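Notebook – M. Ledesma
29 Apr 2018
Hillum room, bench 2. Cold brew, batch 23

Carrying on from the last page. The Brophy beans are finished, so this batch is on the Dastidness medium roast, same grinder, two clicks coarser than the setting I wrote inside the cupboard door. Ground 495 g into the tall bucket. Water in first this time, then the coffee in four additions with a stir after each. Last time I dumped it all in and ended up with dry clumps floating at hour six.

Water weight before the coffee went in: 3960 g, so 1 to 8. Filtered, straight from the tap side, not chilled. Lid on, bucket on the lower shelf of the fridge. Started 16:40, pulled 08:40, sixteen hours even.

Filtering was slow again. The felt bag drained fine for the first half and then more or less stopped. I lifted it and let it hang from the rail instead of squeezing. Squeezing batch 22 gave a muddy cup and a layer of fines at the bottom of every bottle. Hanging takes an extra forty minutes and I think it is worth it. Second pass through a paper filter, changed the paper twice.

Loss to the grounds was higher than I had written down as normal. I had been using two grams of water held per gram of coffee. Weighed the wet bag, took off the bag and the dry coffee, and got 1108 g held, so more like 2.2. I have corrected the yield sheet. Anyone using the old sheet will come up short on bottles.

Taste, undiluted: heavy, cocoa, some raisin, a little woody at the end. The woody part is what I want to get rid of. It was stronger in the eighteen-hour batch and close to gone in the fourteen-hour one, but the fourteen-hour one was thin. Next thing to try is fifteen hours with the grind back one click. Only change one of those at a time – I wrote that on the first page of this book and have ignored it twice.

Dilution. Tried one part concentrate to one part water, then one to one and a half, then one to two. All poured at fridge temperature with no ice, then again over ice. Without ice I liked one to one and a half. Over ice that same mix went flat after ten minutes. One to one held up much better and was still pleasant at twenty. Two to one concentrate was too much at the start and good at the end, which is no use to someone who drinks fast.

Ice matters more than I had allowed for. Small wet ice out of the Rernari machine has water sitting on its surface already, and it thins the first sip. Large cubes straight from the freezer tray kept the drink closer to where it was poured. Draining the small ice in a colander for a minute helped some. If we serve from the Rernari bin, the recipe card should say to drain it, and the card should give ice by weight. A scoop means something different to each person holding it.

Milk: only tried whole. One part milk to three of the diluted drink was fine. Put off oat until the new carton comes in.

Storage. Bottled 2.5 liters in total, small bottles, filled to the neck. Labeled with batch number and the time pulled. One bottle left half full on purpose to see how quickly it goes stale next to the full ones. Will taste both on day three and day seven. Batch 21 was dull by day eight even in a full bottle, so I would not plan on more than a week.

Cleaning note: the felt bag still smells of coffee after rinsing. Boiled it for ten minutes in plain water, no soap, and put it in the freezer in a zip bag. The bucket spigot comes apart in three pieces and the washer faces the threads. I put it in backward in April already and lost half a cup onto the floor.

To do
– order paper filters, down to one sleeve
– reprint the yield sheet with 2.2
– batch 24 at fifteen hours, grind unchanged
– ask about the part number on the invoice, it says 1203 and the box says something else

Clear plastic cup on its side on the black tray. 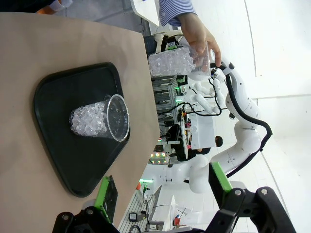
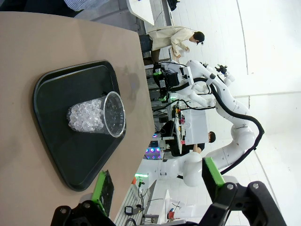
Should the concentrate be diluted before it goes in the bottles?
Keep it undiluted and add the water when serving. It takes up less fridge space, and the person pouring can go one to one for a drink over ice or weaker for one without.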